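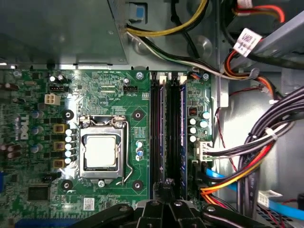

Hauptplatine mit eingesetztem Prozessor in einem Metallgehäuse

Die Abwicklung der Fährstelle Traditz

Erzählung

Mit Inbetriebnahme der Brücke bei Groven entfiel die Rechtsgrundlage für den Betrieb der Fähre. Die Kreisverwaltung teilte dies den Anliegern beider Ufer durch Aushang mit und beauftragte die Verwaltungsinspektorin Ustyna Demchenko mit der Abwicklung der Fährstelle Traditz einschließlich aller dort geführten Verzeichnisse, Kassen und Verwahrungen. Der Auftrag umfasste eine Seite. Die Anlage, in der die zu übergebenden Gegenstände aufgeführt werden sollten, war leer und mit dem Vermerk versehen, sie sei vor Ort zu erstellen.

Frau Demchenko traf im Dezember ein. Das Dienstgebäude lag auf dem Deich und bestand aus einem Schalterraum, einer Kammer und einem Dachboden, der nur über eine Leiter erreichbar war. Der bisherige Fährmeister Levchenko übergab ihr den Schlüsselbund ordnungsgemäß gegen Unterschrift. Auf die Frage, ob noch Vorgänge offen seien, erklärte er, auf der Fähre sei nie etwas offen geblieben, mit Ausnahme der Fundsachen.

Die Fundsachen befanden sich in der Kammer. Das zugehörige Verzeichnis wurde in einem gebundenen Buch geführt und wies nahezu 135 Eintragungen auf, deren genaue Zahl sich nicht feststellen ließ, weil einzelne Zeilen nachträglich geteilt und andere mit einem Lineal gestrichen worden waren. Eingetragen waren Regenschirme, Handschuhe, ein Gebiss in einer Seifendose, eine Angelrute, ein Kinderschlitten, eine gerahmte Urkunde über die Freisprechung eines Böttchers und ein Karton mit der Aufschrift Vanico, der leer gewesen war und dennoch eine Nummer erhalten hatte. Herr Levchenko wies darauf hin, dass auch ein leerer Karton verloren gehen könne.

Die Inspektorin ordnete an, sämtliche Gegenstände mit dem Verzeichnis abzugleichen. Herr Levchenko las vor, sie suchte. Die Verständigung gelang ohne Schwierigkeiten, obgleich der Fährmeister die Gewohnheit hatte, zu jeder Nummer den Wasserstand des betreffenden Tages zu nennen, den er aus dem Gedächtnis wiedergab. Eine Überprüfung anhand des Pegelbuches ergab in den stichprobenweise untersuchten Fällen keine Abweichung. Frau Demchenko vermerkte dies am Rand ihres Entwurfes und strich den Vermerk wieder, da er für die Übergabe ohne Bedeutung war.

Gegen Abend gelangten sie zu einer Eintragung, die keinen Gegenstand bezeichnete. In der dafür vorgesehenen Spalte stand: Nachfrage, Reisetasche, braun, Riemen geflickt. In der Spalte für das Ergebnis stand: nicht abgegeben. Dieselbe Eintragung fand sich auf einer späteren Seite, ebenfalls unter Dezember, und danach wieder. Die Handschrift wechselte zweimal, der Wortlaut blieb unverändert.

Herr Levchenko gab hierzu Folgendes zu Protokoll. Es handele sich um eine Frau vom Grovener Ufer. Sie komme jedes Jahr mit der letzten Überfahrt vor den Feiertagen, trete an den Schalter und frage nach einer braunen Reisetasche. Sein Vorgänger habe ihm aufgetragen, die Nachfrage jedes Mal einzutragen und die Antwort erst zu erteilen, nachdem er in der Kammer nachgesehen habe. Er habe sich daran gehalten. Im ersten Jahr habe er geglaubt, man könne sich den Gang sparen, da er den Bestand kenne. Die Frau habe ihn daraufhin gebeten, trotzdem nachzusehen, und er habe nachgesehen.

Auf die Frage, was sich in der Tasche befunden habe, konnte er keine Auskunft geben. Danach werde laut Dienstanweisung nur gefragt, wenn eine Tasche vorhanden sei.

Frau Demchenko hielt fest, dass eine Nachfrage keine Fundsache sei und daher nicht übergeben werden könne. Sie setzte hinzu, eine Nachfrage sei andererseits auch nicht erledigt, solange sie wiederholt werde. Das Formular der Kreisverwaltung kannte die Spalten übernommen, veräußert und vernichtet. Sie ließ die Zeile frei und erklärte die Arbeit für diesen Tag als beendet.

Die Nacht verbrachte sie im Dienstgebäude, da der Bus nach Groven die neue Brücke noch nicht befuhr. Herr Levchenko überließ ihr die Liege im Schalterraum und ging nach Hause. Es wehte stark aus Nordwest. Die am Steg vertäute Fähre schlug in unregelmäßigen Abständen gegen die Dalben, und die Inspektorin stellte fest, dass sie auf den jeweils nächsten Schlag wartete. Um 3 Uhr stand sie auf, zündete die Lampe an und las das Fundbuch von der ersten Seite an.

Sie las es, wie sie Akten zu lesen gelernt hatte, nämlich langsam und mit Blick auf das Fehlende. Dabei fiel ihr auf, dass es vor der ersten Nachfrage eine Lücke gab. Ein Winter war nicht eingetragen. Das Pegelbuch enthielt für dieselbe Zeit ebenfalls keine Angaben, dafür auf der letzten beschriebenen Seite den Satz: Eisgang, Betrieb eingestellt, Gepäck der Fahrgäste auf den Boden verbracht.

Die Leiter zum Dachboden trug das Gewicht einer erwachsenen Person. Der Raum unter dem Dach war niedrig und enthielt Tauwerk, zerbrochene Ruder, alte Tarifschilder sowie ein Bündel Schwimmwesten, deren Korkfüllung von Mäusen angegriffen war. Hinter den Schwimmwesten standen 2 Gepäckstücke. Das eine war ein Koffer ohne Deckel. Das andere war eine Reisetasche von brauner Farbe, deren Riemen mit einem helleren Lederstück ausgebessert war.

Die Inspektorin trug die Tasche hinunter und stellte sie auf den Schalter. Sie öffnete sie nicht. Die Öffnung verwahrter Gepäckstücke ist nur in Gegenwart eines Zeugen zulässig, und der Zeuge wohnte am anderen Ende des Deiches. Sie setzte sich der Tasche gegenüber und verfasste bis zum Hellwerden den Bericht über den Zustand des Steges.

Herr Levchenko erschien am Morgen mit Brot und einer Kanne Kaffee. Er nahm in der Tür die Mütze ab. Nach längerem Schweigen erkundigte er sich, unter welcher Nummer die Tasche zu führen sei. Frau Demchenko schlug vor, die nächste freie zu verwenden. Der Fährmeister gab zu bedenken, dass damit als Fundtag der heutige Tag gelte und die Aufbewahrungsfrist neu zu laufen beginne. Sie bestätigte, dass ihr diese Folge bekannt sei.

Gegen die Öffnung erhob er Einwände. Die Eigentümerin habe all die Jahre nachgefragt, ohne den Inhalt anzugeben. Er sehe darin eine Entscheidung, die zu achten sei. Die Inspektorin verwies auf die Vorschrift. Der Fährmeister verwies darauf, dass die Vorschrift die Öffnung zur Ermittlung des Eigentümers vorsehe und dieser hier feststehe. Frau Demchenko las die betreffende Stelle nach und gab ihm recht.

Es blieb zu klären, auf welchem Wege die Eigentümerin zu benachrichtigen sei. Ein Name war nirgends vermerkt. Herr Levchenko kannte ihr Gesicht, ihren Mantel und die Art, in der sie das Fahrgeld abgezählt bereithielt. Ihre Wohnung kannte er nicht. Die Meldebehörde in Groven erklärte auf telefonische Anfrage, nach Mänteln werde nicht registriert. Die Frau pflegte mit der letzten Überfahrt vor den Feiertagen zu kommen, und eine solche Überfahrt war nach dem Aushang der Kreisverwaltung nicht mehr vorgesehen.

Frau Demchenko prüfte den Aushang. Er untersagte den Fahrbetrieb zur Beförderung von Personen gegen Entgelt. Sie richtete daraufhin ein Schreiben an ihre vorgesetzte Stelle, in dem sie mitteilte, dass zur Feststellung der Betriebsfähigkeit des zu übergebenden Fahrzeuges eine Probefahrt erforderlich sei, und dass diese zweckmäßigerweise zur Zeit der bisherigen letzten Überfahrt stattfinde. Etwa am Ufer angetroffene Personen würden unentgeltlich mitgenommen. Eine Antwort ging nicht ein. Die Inspektorin wertete dies nach der im Kreis üblichen Praxis als Zustimmung.

Am bezeichneten Tag legte die Fähre bei einbrechender Dunkelheit in Traditz ab. Herr Levchenko stand am Ruder und trug die Dienstjacke, zu deren Tragen er nicht mehr berechtigt war. Frau Demchenko hielt die Laterne. Der Wind hatte nachgelassen, auf dem Wasser lag Nebel, und von der Brücke war nur das Geräusch der Fahrzeuge zu hören. Die Tasche war auf dem Schalter geblieben, denn eine Herausgabe kann ausschließlich in den Diensträumen erfolgen.

Am Grovener Ufer wartete eine Person in einem langen Mantel. Sie hielt die Hand geschlossen, und als die Klappe niedergelassen war, öffnete sie diese und bot das Fahrgeld an. Der Fährmeister erklärte, es werde heute keines erhoben. Die Frau sah auf die Münzen, dann auf die Inspektorin, und legte das Geld auf die Bank neben der Laterne, wo es während der Überfahrt liegen blieb.

Gesprochen wurde nicht. In Traditz ging die Frau den Weg zum Dienstgebäude voran. Herr Levchenko begab sich hinter den Schalter, schob die Tasche ein wenig zur Seite, schlug das Fundbuch auf und tauchte die Feder ein. Dann wartete er, bis sie gefragt hatte.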